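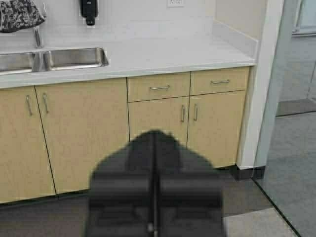 4.2 What the class scores hide

The students in the Jomico course reported a success rate of 81 on the towel task, out of 100 trials. We do not think the number means much. A trial was scored by the team that ran it, and the rubric in the course handout allowed a "recoverable" grasp to count as a success. Two of the five teams never wrote down what they took recoverable to mean. When Ayantu Yilma rescored the same logs with a stricter rule, the teams that had ranked first and fourth changed places.

There is also the matter of the room. All five teams trained and tested in one kitchen, with the same pale cabinets and white counters, and then wrote about "household manipulation" in their final reports. One kitchen is not a household, and a policy that has learned the color of a cabinet door may look very much like one that has learned to handle cloth. 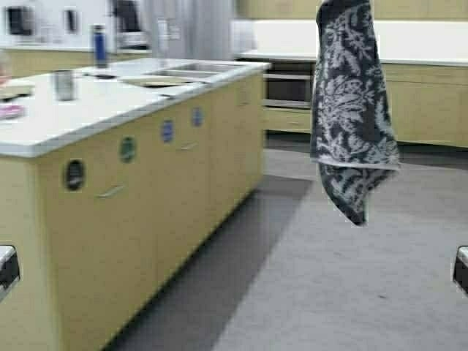
The course gave each team 3,000 demonstration steps, a budget borrowed from an earlier class at Humville that used rigid blocks. Cloth is harder. A hanging towel has no fixed outline, and it can hide the very edge the gripper is meant to reach. Only the Akpan team mentioned this, in a footnote.

We looked next at the wrist views, which the handout calls "sufficient for the final approach." We have doubts. The gripper itself covers a large part of the view, and whatever sits directly behind it is lost to the policy.

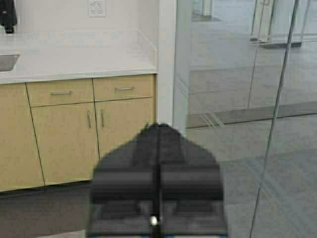
Figure 6. Wrist view with the gripper in front of the lower cabinets; glass partition at right.

Glass adds a second problem. Reflections put furniture where there is only carpet, and no team filtered such views out of its training set. The Burniten team argued that more data would take care of it — a claim made without a test. Cosimo Ferraro, who taught the course, has agreed to add a glass-free control in June. 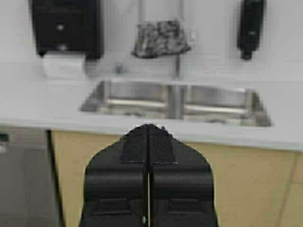
Would a stricter rubric have changed what the students learned?

Probably very little about robots, and a good deal about reporting. The code would have been the same, but the teams would have had to define a failed grasp before the first trial, and their scores could then be compared.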